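选民教育与基层议事项目 十一月进展报告

致：Espinoza基金项目部
报送：Cikero公民参与中心
执笔：项目协调组

各位同事好！这个月的消息比较多，我们尽量按工作内容分开写，预算执行表另附。

一、议事会

Herkement选区的居民议事会终于开起来了。上期报告里提到场地迟迟定不下来，现在区礼堂同意每月借给我们两个晚上，桌椅也可以用。第一场原本准备了900份议程单，发到最后不够用，后排的人两三个合看一份，会议还是开到了晚上九点半。大家问得最多的是候选人名单公示期有多长、党内初选落选的人还能不能以独立身份参选，以及搬家以后登记信息该到哪里改。

主持人Mansa Gyamfi做得非常好。两个党的支持者坐在同一排，开场时谁也不看谁，她先请双方各讲一件自己所在街区最想解决的事，结果两边讲的都是排水沟。后面的讨论就顺了，有人散会以后还站在门口接着谈！我们想请她把主持方法整理成几页纸，发给其他选区参考，她已经答应，初稿下个月给。

二、登记协助

本期协助核对选民登记信息1,236人次，其中首次投票的年轻人比上期多了不少，这一点我们特别高兴。Torkbridge那边进度稍慢，主要卡在两个问题上：一是当地登记处下午三点就停止收件，上班的人赶不上；二是旧表格和新表格并存，有的居民填完了才知道要重填。我们已经和登记处谈过，对方愿意在登记截止前的两周里延长收件时间，书面通知还没收到，收到后补报。

三、观察员培训

计划培训30人，实到28人，缺席的两位会编入下一期。课程分为法规、计票流程和争议记录三部分。计票流程那一节反响最热烈，大家分组模拟了一个投票站从开箱到张贴结果的全过程，有一组为一张勾画越线的选票争了二十多分钟，最后翻法规条文才定下来。这种认真劲儿正是我们想要的。争议记录部分偏难，学员反映表格栏目太细，现场来不及写，我们正在改成一页纸的版本。

四、各党联络

三个主要政党的地方支部都回复了我们的行为守则征求意见稿，其中两家逐条写了批注。分歧集中在投票日前宣传车的使用时段，以及集会结束后由谁负责清理海报。第一条有望在下次联席会上谈妥，第二条可能还要多谈一轮。有一家支部主动提出，愿意让自己的青年组织先试行守则草案，我们很欢迎，也已经请另外两家考虑同样的做法。
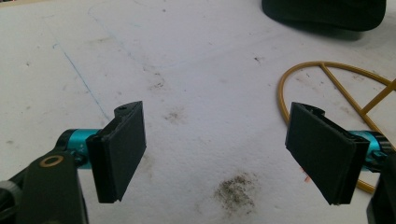
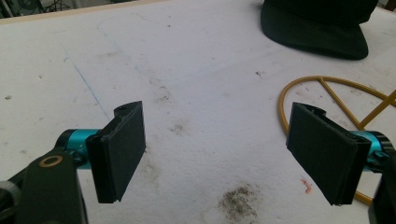

两图均为白色台面与夹爪。

五、下一步与需要支持的事项

十二月的重点是把议事会推到Torkbridge，首场主题暂定为地方预算怎么看、怎么问。材料要用两种语言印，翻译费比原预算高一些，我们打算从交通费结余里调剂，请项目部确认是否需要另走审批。

另外有两件事想请各位帮忙：

行为守则定稿后，希望基金能派一位代表出席签署会，各党支部都问起过。

观察员的保险方案请尽快批复，下一期培训开课前必须办妥，否则学员不能进站实习。

最后补充一点，Herkement的居民已经自己拉起了一个小组，每次议事会前收集问题，抄在大纸上贴到礼堂门口。这件事不在我们的原计划里，看到的时候全组都很兴奋，下期报告会附上他们收集的问题清单。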